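Home | Essays | Shop Notes | About

Tighten the Screws First

Every cell has a person who believes in software. At Malleo that was me, until Brigitta Bachmann handed me a hex key.

Our cell takes apart old desktop computers, which sounds like a job for brute force and is really a job for fingertips. I spent three days tuning the approach to the blue drive carrier. Brigitta spent one coffee break on the finger screws and got more out of it. She is gracious about this roughly never.

My opinion, then, for what a convert's opinion is worth: put the hardware check at the top of the setup sheet. Ours had it as item 68 of 70, after the naming of log folders. Check the finger plates, then the pivots, then the cables. Then you may open the laptop and feel clever.

Gripper and open computer case, all three:
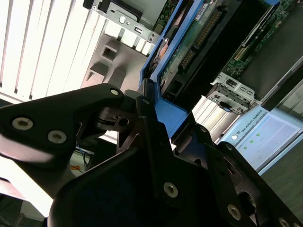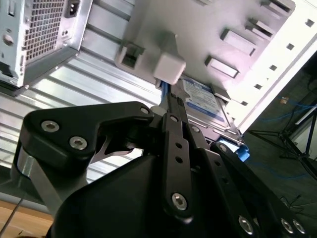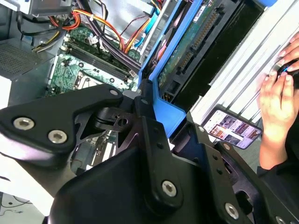 What the Sheet Says Now

Screws are item one. Lorraine Clegg wanted torque values beside each, and got them. Log folders are still in there, under a heading that Burgi Riedl calls "Decorative."

Contact | © Malleo Shop Notes | Back to top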